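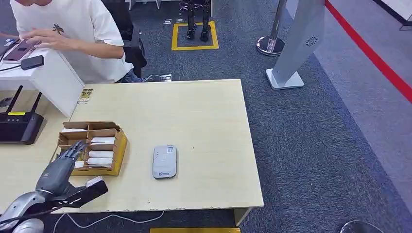

Robot hand over the open carton, white packets inside. Packet task, Tronthorpe floor.

Collecting demos for the Prosier set: FAQ

Last edit 9 December 2020, Shona Whitelaw. Ask me if its not on here.

What are we collecting?
Short examples of one job. Hand goes to the carton, takes one packet, puts it on the table, lets go. That's one demo. Arm goes back to start, stop recording, next.

How many do we need?
2,000 good ones for the first training run. We had 1,069 at the end of November. Failed ones don't go toward the total but keep them, see further down.

How long is a session?
100 demos or until you get sloppy, whichever is first. Take a break after. Tired driving shows up in the data, you can see it in the finger traces, all jitter.

Do I need to have driven the arm before?
No. Do 12 practice runs with recording off. If the last few look smooth, start. If not do another 12.

Does the carton have to be in the same spot every time?
No!! Please move it. A few inches either way, turn it a bit. The first model learned one carton position and nothing else, grabbed at air as soon as we shifted it. Keep it on the left half of the table for now, right half is the next batch.

Flaps open or closed?
Open. Don't tape them back. If a flap is in the way go around it, we want examples of going around it.

What about other stuff on the table?
Fine if it was there when you started and the hand can clear it. Don't add or take away things mid-demo. Between demos is ok.

Can people be in view?
Yes. Sit, walk past, whatever. Hands stay out of the carton while the light is on. Faces get blurred at export, Etar does that step, nothing for you to do.

I dropped a packet. Delete?
No. Mark it FAIL and say why in the note box, two or three words. "slipped", "missed", "two at once". We train a separate checker on the fails.

I fumbled but got it on the second try?
Mark RETRY, not PASS. Those are useful, we don't have many. Don't fumble on purpose though, the fake ones look fake.

What if a packet gets crushed or torn?
Swap it out. Log it. Crushed ones bend differently and the grip force numbers go weird.

Do I refill the carton after every demo?
No, let it run down. Full carton, half full, last one in the corner, we need all of those. Refill when empty and press NEW SET so the numbering resets.

How fast should I move?
Normal speed. Slower than your own hand, faster than you think. Long pauses are the worst thing, the model copies them and just hangs there over the box.

Fingers aren't closing together, what now?
Stop. Re-run the hand calibration from the Brunton menu (second item). If one still lags after that, stop for the day and message me. Don't record around it.

Where do the files go?
They upload on there own when you hit END SESSION. Wait for the green check before you shut the lid. Closed it too early? Open it again, it should pick up where it left off. If it doesn't, leave the machine on and tell me.

Can I review my own demos?
Watch yes, grade no. Somebody else grades. Trade sessions with whoever was on before you.

When does the right-hand batch start?
After 2,000. No date yet, will post here.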